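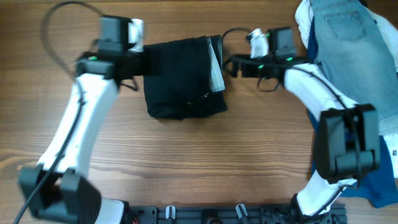 One tester at Drindthorpe wrote on her feedback sheet that she folds everything in thirds because her drawers are shallow, and that our halves method left her clothes too bulky to shut away.

We changed the instructions in November after 8 of the 11 sheets raised drawer depth. Dark clothes were harder to judge - the creases hardly show - so we now check the outline of the bundle first. The Jillberg drawer took 24 garments folded in thirds. Hoods are still to be tested.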